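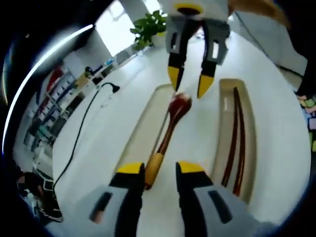
Decha Rungrueang wrote in to say that his lacquered spoons had gone dull within a year, that he oils his plain wooden ones every month, and could the same oil bring the shine back on the others. It can't. Oil needs bare timber to soak into, and a sound lacquer film keeps it out. What he has is a worn or clouded film, and the treatment is different.

Print this page | E-mail this page

Home | Kitchen | Laundry | Workshop | Timber care

Lacquered and part-lacquered wooden utensils

A spoon with a coloured, glossy bowl and a pale handle has two surfaces and should be treated as two items. The bowl is sealed. The handle may be sealed with a clear coat or may be bare. To find out, put one drop of water on the handle and leave it for 4 minutes. If the drop stays beaded, the handle is coated. If the timber darkens under it, it is bare and can be oiled.

Washing

Wash by hand in lukewarm water with a small amount of neutral detergent. Use a soft cloth or the soft side of a sponge. Scourers, steel wool and powdered cleansers cut fine scratches into the film, and these show up as a grey haze on dark red and brown finishes before they show on anything else.

Don't soak. Water enters at the neck, where the coating is thinnest, and at any chip on the rim. Once it is under the film the timber swells and the finish lifts. Two minutes in the sink is plenty.

Keep lacquered pieces out of the dishwasher. The drying cycle does more harm than the wash.

Dry with a tea towel straight away, then leave flat on a rack for an hour before putting away. Chopsticks get the same treatment; wipe from the thick end to the tip.

Dull film

Wipe with a cloth dampened in warm water and a few drops of white vinegar, rinse and dry. This removes the mineral deposit left by hard water, a common cause of dullness. If the surface is still cloudy when fully dry, the film is scratched or heat-marked and home polishing will not restore it. Do not use furniture polish or car wax on anything that touches food.

Chips and lifting

A chip on the handle is cosmetic. A chip or blister on the bowl means the spoon should be retired from food. It will still do for measuring out dry potting mix. Don't touch up with hobby enamel or nail varnish.

Oiling the bare parts

Use food-grade mineral oil or a board oil sold for food contact. We used Clorkitz board oil for the handles in our own drawer; any equivalent will do. Mask the join with low-tack tape. Apply a thin coat with a lint-free rag, leave 20 minutes, and wipe off all the surplus. Repeat the next day if the timber still looks dry. One 100 mL bottle covers a household's utensils for well over a year. Avoid olive and other cooking oils, which go rancid.

Storage

Store flat, in long shallow trays, one kind of item to a tray. Upright crocks let the bowls knock together and chip at the rim. Paltska and Arklow both make narrow inserts that suit chopsticks. Whatever the insert, check that the longest item lies flat without bending. Keep trays away from the cooktop and out of direct afternoon sun, as red finishes are prone to fading.

Don't line trays with rubber mesh. Some grades mark lacquer permanently. Cotton or undyed felt is fine. Guerra sells felt by the metre.

Wash the liners every second month, and dry them fully before they go back.

Print this page | E-mail this page

Back to Kitchen | Next: Chopping boards

This site uses cookies to remember your preferences. By continuing to browse you accept our use of cookies. Accept | Settings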